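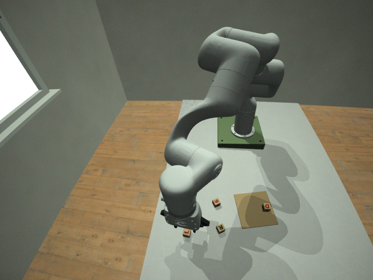

1/ Floors. A thread for anyone else who bought an old place with orange boards and has been told by every visitor to paint them grey.

I've had this house since December and I have now spent more time thinking about timber than I have about my own super. So you lot are getting the lot.

2/ Orange-brown boards with knots in them are GOOD. I will be taking no questions. Half my street has ripped theirs out for that pale plank stuff and every lounge room looks like a dentist's now (sorry to the neighbours, love you, your kitchen is gorgeous).

3/ That said, mine were in a state. Whoever lived here before had carpet down in the hallway and used 470 staples to hold the underlay. I know it was 470 because I put them in a jar as I pulled them out and then tipped the jar out on a wet Sunday and counted. Don't look at me like that.

4/ Tools: a flat screwdriver, old pliers, a kneeling pad from the garden shed. I bought a fancy staple lifter from Killus Hardware and used it for one afternoon. The screwdriver was better. The lifter now opens paint tins and it's brilliant at that!

5/ Got two quotes for sanding. One bloke wanted to fill every gap between the boards with putty, the other said leave them, the house moves and it'll all pop out by next summer. Went with the second. So far I'm happy, although I do lose a lot of hair ties down there.

6/ Colour of the walls is where I came unstuck. Orange floor plus cream walls = living inside a caramel slice. I painted 14 test patches. My favourite by miles was a grey with a bit of green in it, on the window side only, and plain pale grey on the back wall. It calms the boards right down.

7/ Someone asked about finish. I used Plolent hard wax in matte, two coats, 5 days before the furniture went back. It smelled like a surfboard factory and I slept at my sister's. The boards still look like wood when the sun's on them, and with the gloss sample they looked like toffee.

8/ Marks! You'll get little dark ones around old nails and they don't sand out. I tried lemon juice, I tried the stuff from the chemist, I tried a second go with the edger and made a dip you can feel in socks. Leave them alone.

9/ Total for wax, sandpaper and pads came to $102 more than I'd budgeted, and every cent of that was sandpaper. Buy the big box.

10/ Next up is the laundry, which has lino over lino over something green. If you've ever lifted old lino glue off boards please tell me what you used. And yes, I'm getting it tested before I touch it, Mum.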